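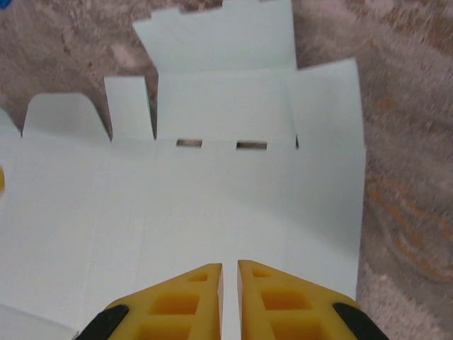
Davel Moving Notes

A table of short notes written by people who were moving from one home to another. Each row is one note. The notes cover packing, carrying, unpacking, and the weeks after, when things can't be found. The text is in English and was typed by the people who moved.

What is in the folder

notes.csv holds the notes themselves, more than 3000 rows.
homes.csv holds one row per household, with the type of home on each end of the move.
terms.txt is a list of words that were spelled several ways and the spelling we settled on.
changes.txt is the log of corrections.

Both CSV files are UTF-8 with a header row. Commas inside notes are quoted. Line breaks inside notes were replaced with a single space.

Columns in notes.csv

note_id: a number, unique across the file. Gaps are rows that were withdrawn.
home_id: matches homes.csv.
stage: before, moving, after. Picked by the writer, left alone by us even when it looks wrong.
room: the room the note is about. Blank if the writer skipped it.
text: the note.
days: days from the move itself. Negative numbers are before the move.

Columns in homes.csv

home_id: same as above.
from_type and to_type: house, apartment, shared, other.
adults and children: whole numbers. Any household with more than 5 people is entered as 5.
help: who did the carrying. Values are self, friends, company, mixed.

How the notes were collected

Woo-jin Jin set up a web form in March and passed the link through two housing newsletters, Pramden and Nonance. People could come back to the form as often as they liked using a code. Most wrote a few notes during packing and stopped. A smaller group kept writing well after the move, and those notes are the longest in the file.

The form asked one thing: what did you just do, and what would you do differently? There was no minimum length. The upper limit was 15 lines, and few people came near it.
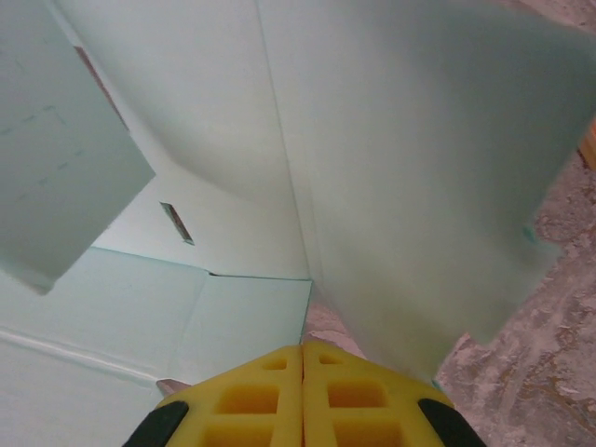 Packing notes make up the biggest share of the file. Many are about running out of tape, about labels written on the top of a box where the next box hides them, and about kitchens taking longer than planned. Books come up a lot under "would do differently," nearly always with the word smaller.

Cleaning

Renato Salazar read every row and took out names, street names, phone numbers, and the names of moving companies. These were replaced with NAME, STREET, PHONE and COMPANY in capitals. Typos were kept unless the word is in terms.txt. Swearing was kept.

Duplicate notes from a double click on the submit button were removed. Notes that repeat each other but came in on different days are still there.

Known problems

The room column mixes "den," "office," and "spare room" and we did not merge them.
Version 1 had the days column off by one for notes sent late in the evening. This is fixed in version 2.
People who moved with a company wrote much less. Don't use the file to compare costs or effort between values of the help column.
The home_id values for the Sauerland building were assigned twice. Affected rows have a letter at the end of the ID.

Use

Free for teaching, research, and personal use. Please keep this file with any copy you pass on. Do not try to work out who wrote a note. A writer who wants a note removed can send the code and the note number through the form, and it will be left out of the next version.

Last updated 21 Jun 2022.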